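Filed under: Around the House > Sums You Swore You'd Never Need

Kitchen and shed arithmetic, without the crying

I got through high school maths by sitting behind someone tall. Since then I've needed it most weeks, usually with wet hands and the calculator in another room. These are the tricks that have stuck.

Swapping cake tins. Compare the areas and leave the widths out of it. Multiply each tin's width by itself, then divide the big one by the small one. Going from a 20 cm round to a 25 cm round is 625 over 400, so a bit more than one and a half times the batter. You can skip pi completely as long as both tins are round. If one is square and the other isn't, a round tin holds a bit over three-quarters of what a square one the same width and depth does.

Doubling a cube. A storage box twice as wide, twice as deep and twice as tall holds eight times as much. I learned this with potting mix. If you only want twice the volume, make each side a quarter longer and you'll be near enough, a whisker under in fact.

Awkward percentages. They work backwards. Eighteen per cent of 50 is the same as 50 per cent of 18, and only one of those can be done while holding a colander.
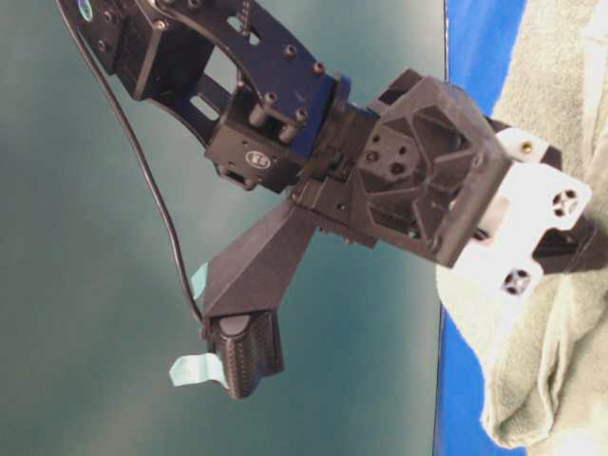

Splitting a board into equal strips. Say it's 111 mm wide and you want three, in which case good for you, that one's 37 each. Most boards are less obliging. Lay the ruler across on a slant so that zero sits on one edge and 120 on the other, then mark at 40 and 80. The marks land at exact thirds and no division has taken place. Works for fifths as well, just slant it to a number that five goes into.

Square corners. Measure three units along one side, four along the other, and the gap between those two points should be five. Use the biggest units you can fit. On a deck, that's metres. On a spice rack I use hand widths and lower my standards. For anything that already has four sides and opposite sides that match, measure both diagonals. Same length, square corners. Different lengths, push on the long one and swear.

Counting the saw. The blade eats wood and every cut costs you. My laundry shelf timber was 1,795 mm, and I wanted four pieces of 443. That adds up to 1,772, which leaves 23 mm for three cuts and a tidy-up of the last end. Plenty. If I'd gone for 448 each I'd have had three shelves and a short one, and I know this because of the linen cupboard.

Fence posts. Ten gaps, eleven posts. Say it out loud in the hardware store. Say it again at the register.

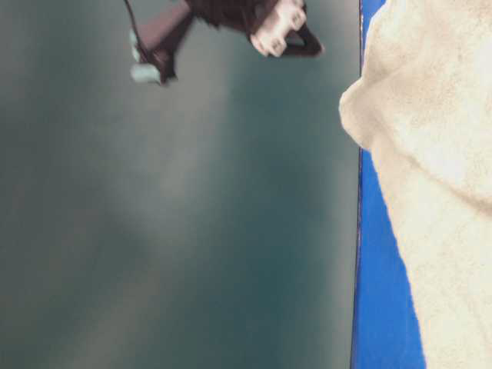
A gripper from below, against grey-teal.

Scaling a recipe by weight. Put your main ingredient at 100 and work out everything else as a share of that. Bakers do it with flour. Once you've written a loaf down this way you can make it any size, including the size you get when you find out how much flour is left in the bag.

Rounding. Round once, at the end. If you round the butter, then the sugar, then the oven conversion, you are making a different cake. It may be a better one, but you won't be able to make it again.

Checking your answer. Guess first, in your head, and write the guess on the offcut. If the calculator says you need nine litres of paint for a stool, the guess was right and your thumb was wrong.

Last updated September 24, 2026

More from Nornum
Reading a tape measure from the wrong end
The Paredes method for folding fitted sheets
How many tiles is a box of tiles?
Drorkareo wood filler: a reluctant review
Teaspoons, tablespoons and the Australian 20 mL problem
Nastirance kitchen scales, one year in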